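The Second Stitch
A story in two parts

1. Before

Kolbrún Mikkelsen had driven in from Vumside in the dark. By the time she sat down at the console in Lollside, one knot was tied and its ends were trimmed short. She liked to look at a finished knot before she went on – her old teacher, Eyvindsson, had taught her that.

The needle lay in its curve near the top of the field. The thread ran down from it, straight and gray across the red. 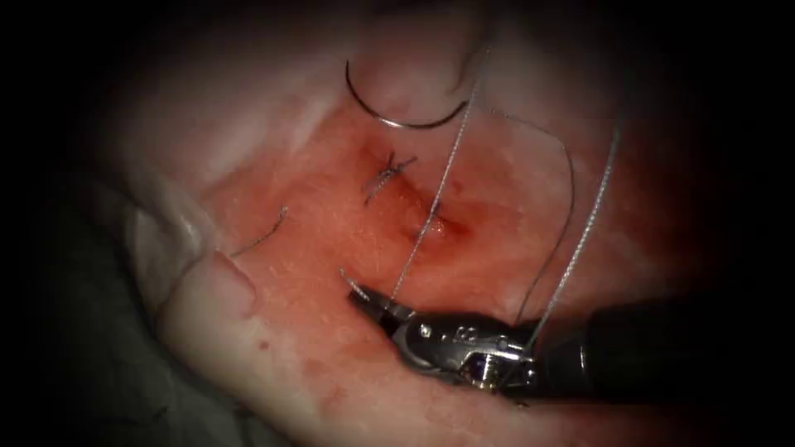
2. After

She ate soup in the staff room at Urkgate and called her sister.

"How did it go?"

"Slow," Kolbrún said. "Did you feed the dog?"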